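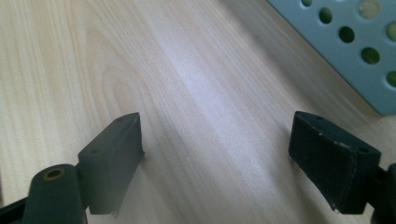 Looking after old family papers at home

Most of us have a box of letters, certificates and photographs that came down from a grandparent. A few habits will keep them readable for the people who want to trace the family story later.

Clear a table first

Work on a clean, dry table with no drinks on it. Wash your hands and dry them well. Cotton gloves are fine for photographs, but they make it harder to turn thin paper without tearing it.

Take out the metal

Paper clips, pins and old staples rust and leave brown marks. Lift staples with a thin blunt knife, one leg at a time, from the back of the sheet. Leave ribbon and sewn bindings alone.

Open folded letters slowly

If a letter resists at the fold, stop. Put it in a room that isn't too dry for a day or two and try again. Never iron it. Flatten it between two sheets of clean blotting paper with a couple of heavy books on top, and leave it until the following weekend.

No sticky tape

Tape yellows and the glue soaks in. A torn letter is better kept in two pieces in one folder. Rosine Lebrun wrote to us in February about a ship's passenger list her uncle had taped along every fold, and most of the surnames had gone under the brown strips.

Write on the back, in pencil

Use a soft pencil and press lightly, near the edge. Give full names, the place and the year if you know it. "Gran at Ulley" means little to a great-grandchild. If you are guessing, put a question mark.

Keep envelopes

The postmark may be the only date you have. Store each envelope beside its letter, with the letter outside it.

Boxes and where to put them

Acid-free folders are best, no more than 30 sheets in each. Keep the box off the floor and out of the loft — a bedroom cupboard on an inside wall does well. Cellars are too damp.

Make a list

One line for each item is enough: who wrote it, to whom, when, and which folder it is in. Keep 2 copies, one in the box and one with a relative.

Page last changed 6 September 2020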